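# En defensa del lavabo con cosas encima

Aprendí español de adulto, y una de las primeras palabras que me costaron fue "lavabo". En mi libro significaba el objeto, en el bar significaba el cuarto entero, y en casa de la familia donde alquilé mi primera habitación significaba sobre todo una discusión. Éramos cinco personas y un solo lavabo. Cada una tenía una teoría sobre lo que se puede dejar encima de él.

Hoy vivo en Tandell y sigo pensando en esa discusión, porque las revistas de decoración la han resuelto de una manera que me parece equivocada. Según ellas, encima del lavabo no debe haber nada. Un grifo, una superficie blanca y, si acaso, una planta. Lo demás se guarda en un cajón. Yo quiero defender la opinión contraria: un lavabo que se usa debe tener cosas encima, a la vista, y entre ellas las cosas con que se limpia.

Mi primer argumento es modesto. Limpiar un lavabo dura muy poco tiempo, si uno tiene la mano ya cerca de la herramienta. Lo que dura es buscarla. Hay que agacharse, abrir el armario, apartar la botella de Cilter que compramos en marzo y que gotea un poco, encontrar el cepillo detrás de los rollos de papel. Cuando se ha hecho todo esto, la voluntad se ha gastado. En cambio, si el cepillo está de pie en su recipiente, en la esquina de atrás, con el mango hacia arriba, la persona que se lava las manos lo ve y lo toma. No ha decidido nada.

Sé que existe una objeción, y es seria. El cepillo blanco de mango largo pertenece, para casi todo el mundo, al inodoro. Verlo sobre un lavabo, a poca distancia de un vaso, produce una molestia que no es solo de costumbre. Mi respuesta es que un cepillo no lleva escrito su destino. El que yo tengo en el lavabo no ha tocado nunca otra cosa, y el del inodoro es de otro color y vive en el suelo. Esto es lo único que pido: una separación clara y que la conozcan todos los de la casa. Con las visitas es más difícil, lo admito.

En las fotos de esta página el cepillo tiene mango amarillo y está en la esquina, detrás, donde no molesta a los codos. El vaso transparente queda al otro lado del grifo negro. Esta distribución me parece casi perfecta: el agua en el medio y cada recipiente en su lado. 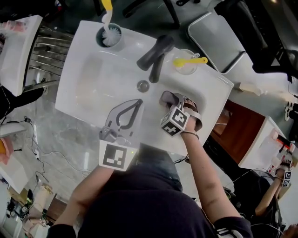

## El problema del blanco

Mi segundo argumento trata del color. Casi todos los lavabos son blancos, y hemos aprendido a leer el blanco como limpio. Pero el blanco es solamente un fondo. Deja ver el pelo y la pasta de dientes seca, y no deja ver la cal, que en Tandell es mucha y que se pega al borde del desagüe como una costra fina. Yo he alquilado un piso, en la calle Azar, donde el lavabo parecía impecable desde la puerta, y al pasar el dedo por el borde el dedo raspaba.

Con el grifo negro pasa al revés. Sobre él se ve cada gota que se seca. Hay gente que por esta razón los odia, y lo entiendo, pero a mí me han convencido. Un grifo negro es incómodo de la misma manera que lo es un amigo sincero: avisa pronto. Pagué 195 euros por el mío, un Semaneck de una sola palanca, y mi vecino de abajo pagó 70 por uno cromado que hace lo mismo. Él tiene razón en la cuenta. Sin embargo, su lavabo lo limpia menos veces que yo el mío, y creo que es culpa del cromo, que perdona demasiado.

También quiero decir algo sobre la forma. El lavabo rectangular es más bonito en el catálogo y peor en la vida diaria. Tiene rincones, y el agua no llega sola a los rincones. Un paño pasa por encima de ellos y los deja como estaban, así que se necesita algo con cerdas. Quien compra un lavabo rectangular compra también, aunque el vendedor no lo mencione, un cepillo para siempre. Por eso encuentro poco lógico esconderlo después.

Y luego está el borde. Un borde ancho es una invitación: se deja ahí un frasco pequeño, el frasco se cae y se queda tumbado, y pasan semanas. No soy severo con esto. Prefiero el frasco tumbado al borde estrecho de mi primer piso, donde no cabía ni el jabón.

## El vaso y la bandeja

Del vaso tengo una opinión más firme. Debe ser transparente. Un vaso opaco de cerámica guarda en el fondo un dedo de agua turbia y no lo cuenta. He tirado uno que compré en un viaje y que me gustaba, porque un día lo volqué sobre el lavabo y no quise verlo nunca más. En el transparente se ve el fondo desde arriba, y también se ve de quién es el mango que sobresale, sobre todo si es de un color fuerte. El amarillo es muy bueno para esto - se encuentra hasta con los ojos medio cerrados. 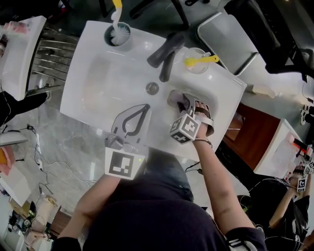
## Lo que se pone al lado

Respecto a la bandeja, durante años no le di importancia. Ahora creo que una bandeja gris, con el borde un poco levantado, colocada cerca del lavabo, resuelve la mitad de la discusión de aquella familia. Lo que está en uso se queda encima del lavabo. Lo que solo espera va a la bandeja. Antes de fregar se pasan las cosas a la bandeja en un viaje, y después vuelven las que de verdad se usan. En mi caso volvieron tres y las otras acabaron en un cajón, de manera que tal vez las revistas y yo no estamos tan lejos como yo pensaba al empezar estas páginas.

No obstante, mantengo la diferencia principal. Ellas vacían el lavabo para que se vea bien. Yo lo despejo un rato para poder frotarlo, y luego lo vuelvo a llenar. En la casa de los cinco, el dueño pegó junto al espejo un papel con 9 reglas, y la primera decía "aquí no se deja nada". La cumplimos el lunes. El martes ya estaban otra vez el peine, el vaso y el jabón, y el cepillo seguía en el armario del pasillo, donde ninguno de nosotros iba a buscarlo.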